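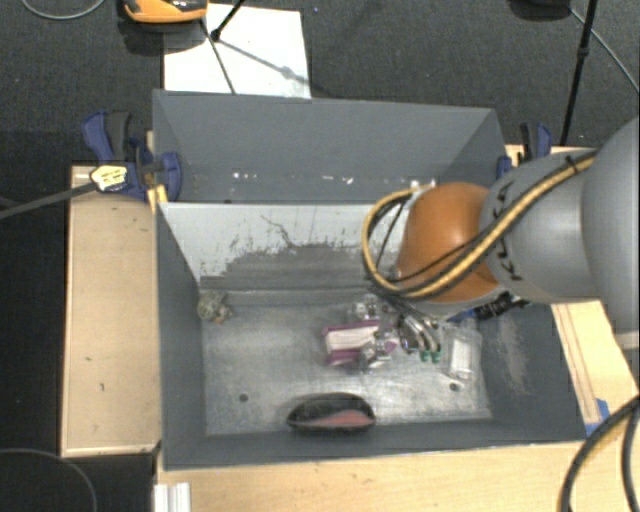 Figure 2. KUKA arm over an open gray bin. Photo: Baudry.

4.2 Joint material and drainage in the garden paths

The paths at Lillska were laid in May on the same base of crushed rock, with the same clay pavers (Porkari, standard size, laid in a running bond). Only the joint material was changed from one path to the next. Two materials were compared: washed sand from the Baudry yard, and Fliteter, an angular grit sold for permeable patios. Each path was edged with a low stone curb set in lean concrete, so that water falling on the paving could leave only through the joints or over the lower end.

We used 6 path sections, three for each joint material. Positions were drawn by lot. One of the grit sections ended up under the edge of a large maple, and it collected more leaves and seed than the rest. We kept it in the analysis, but its results are also given separately below.

Infiltration was measured with a single ring sealed to the paver surface with plumber's putty. The ring was placed over a point where a long joint meets a short one, so that every reading took in a similar length of joint. Water was poured in to a marked line and the time for it to drop to a second line was recorded. The first pour at each point was discarded. Readings were taken in the first week and again after 21 days, once the paths had been walked on and rained on. No plate compactor was used after the first week.

In the first week all sections drained faster than the garden hose could supply water at its usual setting. The difference between materials was small and we do not think it matters to a homeowner. By the second reading the sand joints had slowed clearly. The top of the joint had formed a thin crust, gray-brown and firm enough to lift off with a knife blade in flakes. Under the crust the sand was still clean. The grit joints had also caught fine soil, but it had washed further down and had not closed the surface.

Scraping the crust off by hand brought the sand joints most of the way back. We did this on one section only, as a check, and did not use those readings in the comparison. A stiff broom gave a weaker result. A pressure washer emptied the joints and let several pavers rock underfoot – they had to be lifted and bedded again.

The section under the maple behaved more like the sand sections than like the other grit sections. Leaf litter had broken down in the joints and was holding the fine soil near the top. This suggests that where a path runs under trees, sweeping in the fall may count for more than the choice of joint material. We have a single section to go on and would not put it more strongly than that.

Weed growth followed a different pattern. Seedlings came up in both materials, mostly along the curb, where soil from the planting beds had spilled over. Moss appeared only in the sand joints and only on the shaded side of the house. Seedlings pulled easily from the grit and often brought the whole root with them. In the sand they tended to snap at the surface.

Cost was worked out from the delivered price and the amount used per section. Grit was the dearer material, and more of it was lost in sweeping because the larger pieces bounced out of the narrow joints. On a larger job of 3000 pavers the joint material would still be a small part of the bill next to the base rock and the labor of cutting along the curb. Cutting was slow on the curved sections and produced much of the waste. We did not try to price it separately.

Some limits should be kept in mind. The base was new and free of silt, and an older base may control drainage whatever is placed in the joints. The slope was gentle on all sections. The ring method also disturbs the joint slightly where the putty is pressed down, and the second reading was made 2 inches away from the first for that reason. Frost was not covered by this part of the work. Paths that are salted or plowed in winter would need their own test, and the grit supplier gives no advice on either. The effect of topping up the joints each spring is taken up in section 4.3, together with the readings from the driveway strip.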